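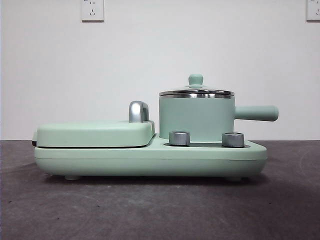

The breakfast station used in the Atgate Morning Set, with griddle lid closed and pot in place

The Atgate Morning Set is a tabletop task kit for testing robot arms on small kitchen jobs. It is sold by Pakodov, a supplier of test objects for robotics labs, and was designed by Temitope Akpan and Babatunde Oyelaran. The kit is built around a mint-green breakfast station that combines a griddle and a pot on one base.

The kit comes with a booklet of 16 tasks in three levels. The first level covers single actions, such as lifting the pot lid by its knob or raising the griddle lid by its curved silver handle. The second joins two or more actions. The third adds soft items made from modeling clay, which the user shapes by hand before each run.

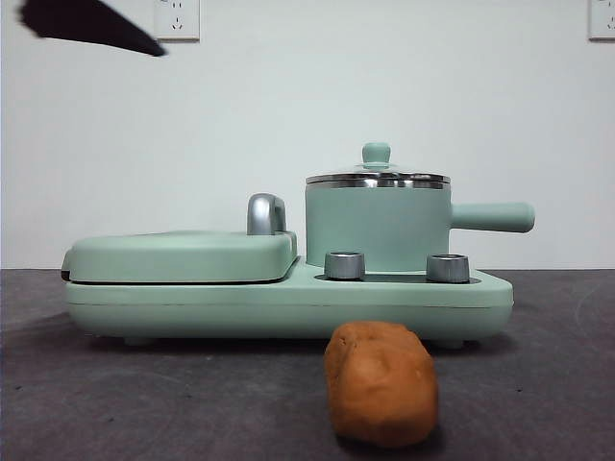 Clay is used at this level as a stand-in for food. It changes shape when squeezed, so a grip that is too strong leaves a mark that can be checked after the run. The booklet advises reshaping the piece between attempts and storing it in a sealed bag.

Each task is scored out of 100. Points are taken off for dropped parts, for shifting the base and for going over the time limit, set at 35 seconds for first-level tasks. Scoring is done by a person using a printed sheet. A software add-on named Nalov, sold separately, records times and totals.

Reviewers at the Ojo workshop found the first level too easy for most current arms but rated the clay tasks highly. They also noted that the base is light and suggested fixing it to the table. Replacement lids and pots can be ordered singly.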